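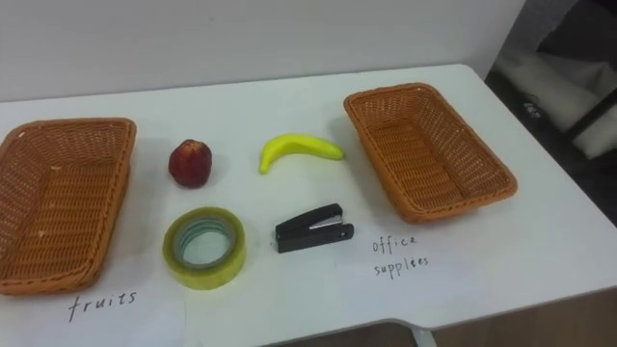 Most written rules for robot sorting tasks cover the robot. They say how fast the arm may move, how hard the hand may close and who has to stand where. Few of them say anything about the label, and I think the label should come first.

Take the simplest sorting job there is: fruit goes in one basket, office supplies in the other. A person reads the two words and gets on with it. A robot team has to settle a lot more before it starts. Does the word belong to the basket it sits closest to? What if the basket gets bumped a few inches? Is a plastic banana a fruit? I say it is, for this purpose, but that should be on paper before the first run and not argued over after a bad one.

Innes Rutherford and I disagreed about this for most of December while we were drafting the task rules at Tumville. His view was that a good system should cope with messy labels, so there is no point in tidying them up. I agree with the first half. But coping with a messy label is one test and picking up an apple is another, and a score that mixes the two is hard to use. We had 124 runs from our first round where the item landed in the wrong basket, and for 5 of them we still can't agree on whether the robot or the table was at fault.
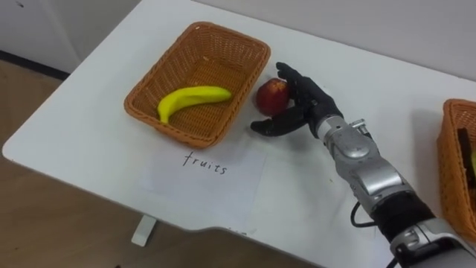
The second rule I would push for is about when a pick counts. Our draft says an item is sorted when the hand has let go and the item is resting inside the basket. Fingers around an apple should count for nothing. That sounds strict, and Diễm Cù has told me so – she would give part credit for a clean grasp. I would record the grasp in its own column and keep it out of the sorting score.

The third is dull. Write down how the table was laid out at the start of every run, including which side each basket was on. If the fruit basket is always on the left, you can't tell whether the robot read the word or learned the side.

None of this costs much. Our draft fits on one page, and filling in the layout line takes less time than putting the items back. I would like to see other groups adopt something close to it, even with different answers to the banana question, as long as they write their answer down.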